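Customer paid short because of returns, what to do with the rest of the invoice?

March, posted by Obsa Jemal in Receivables and Collections
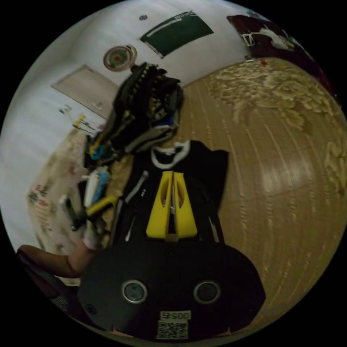

Black garment, white trim at the collar.

Good morning to all. I keep the books for a small clothing wholesaler in Grustdale and I have a question which is maybe very basic, but I have got two different answers at work and I would like to hear a third one.

Our customer Nistor has an invoice of $1,017. They paid $900. On the remittance they wrote only "less returns" and no other detail. The warehouse tells me that Nistor sent back 8 pieces, and that 5 of them were inside the return period and in good condition. The other ones were outside the return period, so by our terms we do not have to take them. The pieces are not all the same price, therefore I cannot simply divide.

I have applied the $900 to the invoice in Kuvum and the rest stays open. Now this rest is getting older in the aging report and every week the owner asks me why Nistor is late. I explain that Nistor is not late, Nistor disagrees. He says the report says late.

My colleague wants to make a credit memo for the full difference and close it. My former boss always taught me that a credit memo is only for what we agree to. What is the correct way? Thank you in advance for your time.

Obsa

ledger_moth wrote:

Hello Obsa. Your former boss is right. Make the credit memo for the 5 accepted pieces at the price which was on the original invoice, apply it to that invoice, and what remains is a true open balance. Then you send Nistor a short letter with the list of the refused pieces and you ask for payment.

One small thing, please check the sales tax, if you charged any. The credit memo has to carry it back in the same way.

Heledd Lloyd wrote:

I agree with the credit memo for the accepted pieces, but I do not agree to leave the remainder on the invoice. We did it like this for a long time and the aging became useless. The person who calls the customers could not see which balances were forgotten and which were disputed. She called people about a small rest they had already explained to us, and they became angry, and I understand them.

What we do now: the disputed part is moved to its own line with a reason code. In our case the codes are short-shipped, damaged, price, return refused, and unknown. The original invoice is closed. The new line keeps the original invoice number in the reference and also the original date. This is important. If you give it today's date, it looks new and you are hiding the age from yourself.

paidinfull_maybe wrote:

Sorry but for a difference of $117 I would write it off and go home. How many hours has this already cost? You, your colleague, the warehouse, the owner every week. And what happens with the refused pieces? You must send them back and pay the freight, or they stay on your shelf and belong to somebody else.

ledger_moth wrote:

@paidinfull_maybe If you write it off, the customer learns that "less returns" is enough. Next time the amount is bigger.

@Heledd Closing the original invoice and opening a new line makes the history hard to follow. When the auditor or even the customer asks for a statement, the invoice shows as paid in full, and it was not. I have seen customers use such a statement as proof that nothing is owed. I prefer to keep one document with one balance and to put a note on it.

Heledd Lloyd wrote:

@ledger_moth It is a fair point about the statement. Ours prints the dispute line directly under the invoice, so it was never a problem for us, but I cannot say how Kuvum prints it. Obsa, please try it with a test customer before you decide.

About the note: a note does not show in the aging report. The owner reads the report and he does not open the invoice to look for notes. I believe this is the real question in the first post.

Obsa Jemal wrote:

Thank you all, I did not expect so many answers before lunch.

Yes, Heledd has understood my problem very well. The owner prints the aging report and underlines the names with a pen.

I looked in Kuvum now. There is a field called "hold reason" on each invoice, and the aging report can be filtered by it. So possibly I can leave the balance on the invoice, as ledger_moth says, and print the report in two parts, normal and on hold. I did not know this field. It was hidden under the second tab.

About the freight: we have not sent anything back yet. The refused pieces are on a shelf in the warehouse with the name Nistor on a paper.

One more question. When I make the credit memo, should the goods go back to inventory at the selling price or at cost? My colleague says selling price, so that the two sides match.

tamarack9 wrote:

At cost. Always at cost. The credit memo reduces sales (or sales returns, if you have a separate account) and receivables at the selling price. The second entry brings the goods back to inventory and reduces cost of goods sold, and that one is at what you paid for them. They are two different entries and they are not supposed to have the same amount. If your colleague books inventory at the selling price, you have put a profit into the inventory that does not exist.

I recommend the separate account for sales returns. At the end of the quarter you can see at once how much comes back. If you reduce the sales account directly, you will never see it.

ledger_moth wrote:

+1 to tamarack9. And if a piece cannot be sold again as new, bring it in at the lower value, or do not bring it in at all.

paidinfull_maybe wrote:

I still say you spend more than you collect. I work for a distributor, and under a certain limit the clerk can close a short payment alone, with no approval. We review the customers twice a year. If one of them does it too often we take the permission away and that customer gets letters. For the others it is peace.

@ledger_moth you say the customer learns a bad habit. In my experience most short payments are mistakes or missing papers on our own side. The return form was lying in the warehouse and it never came to accounting.

Heledd Lloyd wrote:

For the lost return form, yes, it is very common. We had this with Zudberg for almost a whole season. They deducted correctly each time, and each time we thought they were cheating, and then a folder was found behind the packing table. I had to write an apology and it was not pleasant.

After that we made a rule that no return goes on a shelf before accounting has a copy of the form. A photo by phone is enough.

But a write-off limit is a decision for the owner and it must be on paper. Obsa should not decide it alone, and the colleague also not. And please use a different account from bad debt. A short payment that you choose to forgive is not a customer who cannot pay. If you mix them, your bad debt rate will tell you a wrong story.

Obsa Jemal wrote:

I write again to tell how it went.

The credit memo for the accepted pieces is made and applied to the invoice. Inventory went back at cost, and my colleague and I are still friends. The remaining balance has the hold reason "return refused". I sent the list to Nistor by e-mail and their bookkeeper answered me the same afternoon. She says that their buyer had a permission by telephone from our sales person to send all the pieces, also the ones after the return period. Now I must ask our sales person, who is traveling.

If he confirms, then I suppose I make a second credit memo for the rest? Or should I cancel the first one and make one for everything?

tamarack9 wrote:

A second one. Do not cancel a document that the customer has already received. In the text you write who gave the permission and when, and both memos have the same invoice number as reference.

ledger_moth wrote:

Second memo, yes. And ask your sales person to write his permissions in an e-mail next time. A telephone permission is worth nothing in the books.

paidinfull_maybe wrote:

So the customer was right from the beginning, if he confirms. I say no more :)

Heledd Lloyd wrote:

If he confirms. Let us wait until he is back. Obsa, in the meantime leave it on hold and print your report in two parts, and tell the owner which page he may underline.

Obsa Jemal wrote:

I gave him only the first page this morning and the second page separately, with the reason next to each name. He asked me about a different customer. I will write here when I have the answer from sales.

Contact the moderators | Copyright belongs to the individual posters | Back to top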